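Candero Boxing Archive – progress report, September

Hi Loredana,

You asked for something you could read over coffee, so I've kept the spreadsheet out of it (it's attached separately, along with the receipts). Quick version: we're further along on the tapes than I promised in the spring, a little behind on the interviews, and the radio series has finally got a shape I like.

The tapes

When we took over the Mahlangu collection we were told to expect 500 cassettes and got 706, which I still think is great news, even if my back disagreed on moving day. They're mostly ringside radio calls and post-fight talk from small halls, with a good stretch of call-in shows where the host just lets people argue about scorecards until the station cuts to the weather. I love those. There's one caller who phones in week after week to complain about the same split decision, and by the fourth tape I was on his side.

So far 359 are transferred and checked. Ginevra Pagano has done nearly all the transfers herself and she's fast, but the bigger win is the labeling. Every finished file now has the fighters, the venue, the commentators and the number of rounds in it, so you can search for a ringside voice and get every show that person worked. We tested it with Curnitz, the station that's taking the series, and their producer found three broadcasts they thought they'd lost years ago!

A batch of tapes had mold on them and went out for cleaning. That cost more than the line you approved, and I covered it from the travel money, as we discussed on the phone. I don't expect to need more for this.

The interviews

We said 20 long interviews with commentators, cutmen and promoters by the end of summer. We have 14. Two people dropped out when they heard we'd be asking about the judging rows, and I decided not to soften the questions to get them back. A third wants to see the list of topics first – fine by me, and I've sent it.

The ones we do have are really good. The best is with a ring announcer who spent half his career reading the cards out to crowds that were about to throw things, and he talks for two hours without repeating himself. I'd like to run him as a full episode. Pleltetti, who are doing our transcripts, have turned around everything within a week, so there's no backlog on that side.

One thing I do need your view on. Several of the people we spoke to said fairly harsh things about former colleagues, some of whom are still on air. Our release form covers us for using the recordings, but I'd feel better with a lawyer listening to the rough cuts before anything goes out. There's enough left under "professional fees" for a day of that. Can I go ahead?
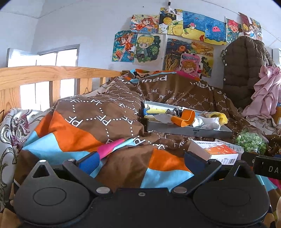 The radio series

Six episodes, half an hour each. I'd pitched eight, but once Ginevra and I laid the material out, two of them were thin, and I'd sooner give you six I'm proud of. Episodes one and two are cut. Three is scripted. The rest are outlines with clips picked out.

Curnitz wants the first one to open on the call-in shows and I think they're right. My draft opened with me explaining how fights used to be scored, and even my sister turned it off.

We also held a listening night at the gym with a rough version of episode one. I put out 100 chairs and ended up with 176 people, lots of them standing along the wall by the heavy bags, and the talk afterward ran until the gym owner started switching off lights. Two of the folks who stayed late have offered us tapes of their own. I've said yes to looking at them but haven't promised to transfer anything on this grant.

Before the next report

Finish the remaining transfers, apart from the worst of the moldy ones. Record at least four more interviews. Get episodes three and four to Curnitz for notes. I'd also like to bring you over to hear episode two on proper speakers, so send me a couple of afternoons that work and I'll book the room.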